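Undedley Opens Doors on Garment Handling Program

Wednesday
By Undedley Press Office

Undedley will hold an open day at its Pletar site this Wednesday to show how it collects the hand movements used to train robots to handle clothes. Visitors can watch the work in progress, try the tools themselves and see a robot arm attempt the same tasks.

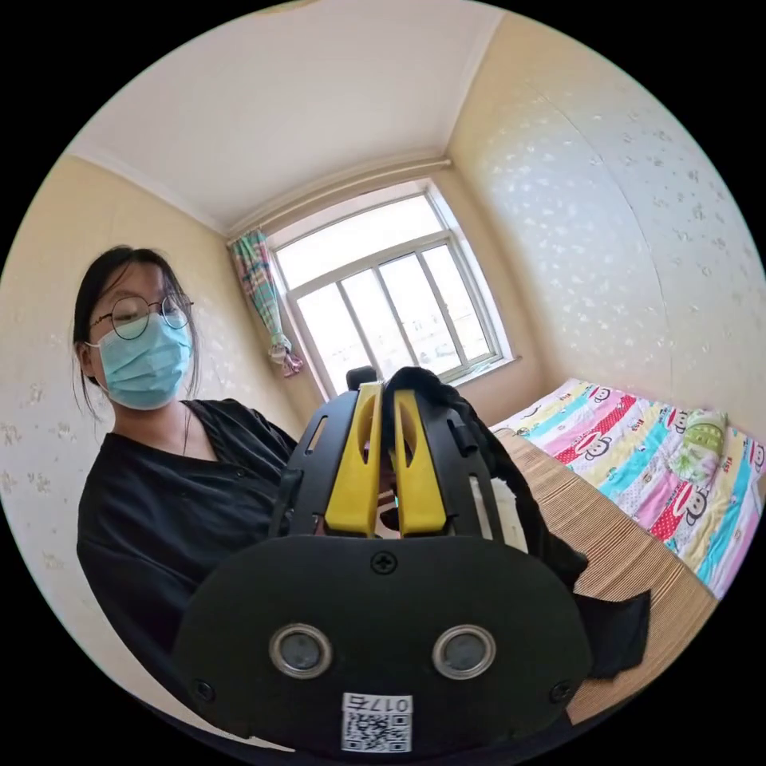
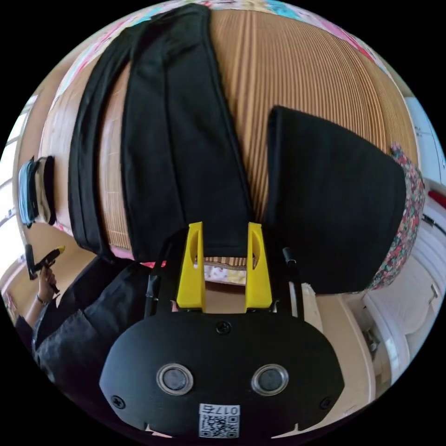 Handling black garments on a bed with the hand-held gripper. The second picture also shows trousers laid out on the mat.

The open day runs from 10 a.m. to 4 p.m. and is free. It is meant for people who work in laundries, hotels, care homes and clothing repair, along with students and anyone from the neighborhood who would like to see what goes on in the building. Places are limited to 100 across the day, and visitors are asked to book a time slot in advance.

Undedley began its garment handling program in February. People taking part use hand-held grippers to pick up, spread, fold and stack ordinary clothes, and the movements are recorded as they work. Much of this is done in bedrooms and living rooms, on beds and tables of different heights, under whatever light the room has. The recordings are then used to train the control software for a two-armed robot named Plolex.

The program has produced 2,945 usable recordings so far. They cover 31 kinds of household textile, from socks and dish towels to work trousers and fitted sheets. Undedley plans to add a further 2,000 recordings before the end of the current phase, most of them with dark or thin fabrics. Those remain the hardest for Plolex. On dark cloth the software often has trouble finding a hem or a seam, and on thin cloth it tends to pick up two layers when it needs one.

The day has two parts. In the front hall, visitors will be able to use a pair of hand-held grippers to fold a T-shirt, a towel and a pair of trousers. Staff will be on hand to explain the grip and to play back each attempt on a monitor. Most first-time users take several minutes to fold a pair of trousers and get faster after a few tries.

In the workshop, Plolex will run through a folding sequence every hour, starting at 10:30 a.m. Each run uses a mixed basket of clothes and lasts 20 minutes. The robot will work at its normal speed, and runs will not be restarted if a garment is dropped or folded badly. Visitors may bring one clean item of their own for the last run of the day, provided it has no pins or loose metal parts.

The folding table and the arm mounts for Plolex were built by Ekström, which has supplied equipment to Undedley for the past two years. Ekström will have a stand in the workshop with spare gripper fingers in several shapes, and its staff will answer questions about wear and replacement.

Undedley is also looking for more households to take part in the next round of recording. Sessions last two hours and are paid. Households use their own clothes and bedding. Details and sign-up forms will be available at the front desk during the open day.

The Pletar site has step-free access through the side entrance. Parking is available behind the building. Children under 12 must be with an adult, and the workshop area is closed to visitors between runs while the robot is being reset. Hot drinks will be served in the front hall until 3 p.m.

To book a time slot or arrange a press visit, contact the Undedley press office. Reporters who want to film in the workshop should say so when booking and arrive by 9:30 a.m.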